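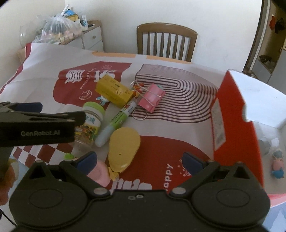 Can an ordinary person ask a prosecutor's office for a copy of its records? Anyone can ask, and in most places a closed case file is open to the public once private details are blacked out. An open case is much harder.

The steps below follow the way it works in Skokow County, where the prosecutor's office is in Lellbridge. Other counties use different forms and different deadlines, but the order of the work is much the same. None of this is legal advice. If you are a defendant or a victim in the case, talk to a lawyer first, as you may have rights to the file that go beyond a public request.

Step 1. Find out who has the record

A single case leaves paper in several places. The police keep the first report and the evidence list. The prosecutor keeps the charging decision, letters, and notes. The court clerk keeps whatever was filed with the judge. A request sent to the wrong office usually comes back with a short letter saying "no responsive records," and you will have lost the waiting time.

If charges were filed, start with the court clerk. Court filings are the easiest to get and will give you the case number, the names of the lawyers, and the dates. If no charges were filed, there may be no court record at all, and the police or the prosecutor is where you need to go.

Step 2. Check whether the case is open

Call the office's main number and ask for the status of the case. You don't have to say why you want to know. Have the case number ready, or the full name of the defendant and the year.

"Open" includes cases on appeal. It can also include cases where a warrant is out and no one has been arrested, and those can sit for years. If the case is open, you can still ask for the charging document and any press statement the office has put out.

Step 3. Write the request

Keep it to one page. The office has its own form, but a plain letter or email is accepted too. Put in:

- your name and a way to reach you
- the case number, or names and dates if you don't have it
- the records you want, by type
- the dates the records should cover
- whether you want paper or electronic copies
- the most you are willing to pay without being asked first

The third item is where most requests go wrong. "Everything on the Quiambao case" is likely to be sent back as too broad. A better version looks like this:

"I request the final charging memo, the letter declining charges, and all letters between your office and the Lellbridge police in the Quiambao matter, dated July 1 through July 31. Please send electronic copies. If the cost will be more than $17, contact me before going ahead."

Do not ask questions in the letter. A records office hands over records that exist. It doesn't have to explain why a prosecutor made a decision or write up a summary for you.

Step 4. Send it and keep proof

Email is fine, and the time stamp is useful. Requests can also go through the county's online system, Pesum, which gives you a tracking number. Save the confirmation page as a file, because the link in the email stops working after a while. If you mail a letter, pay for delivery confirmation and keep a copy of the signed page.

Step 5. Wait, then follow up

The county has 17 business days to give a first answer. That answer may be the records, a denial, a bill, or a notice that more time is needed. Holidays don't count, and neither does the day the request arrives.

If the deadline passes, send a short note with the tracking number and the date of your request. Stay polite and stick to the dates. In Skokow there are 2 clerks handling requests for the whole office – one phone call often gets further than three emails.

Step 6. Read what you get

Number the pages before you do anything else. In one file I asked for, the cover letter said 52 pages and the scan was missing the last few. The clerk sent them the same afternoon.

Blacked-out parts should have a reason next to them or in the cover letter, normally a section of the records law. Look up each section. Home addresses, the names of minors, and medical details will stay hidden. A whole page blacked out with no reason given is worth asking about.

Step 7. Appeal if you need to

A denial has to be in writing and has to say how to appeal. In Skokow the first appeal goes to the county attorney and costs nothing. Attach your request and the denial, and state which records you think were wrongly held back. Keep it under a page. Going to court comes after that, and the filing fee and a lawyer's time can run past $2,000, so narrow the request and try again before you take that step.

Written by Radymyr Symonenko. Last updated September 7, 2021.

Related articles

How to read a charging document
What "case dismissed without prejudice" means
Finding old court dates in Skokow County
Police reports: who can get a copy
Sample appeal letter for a denied request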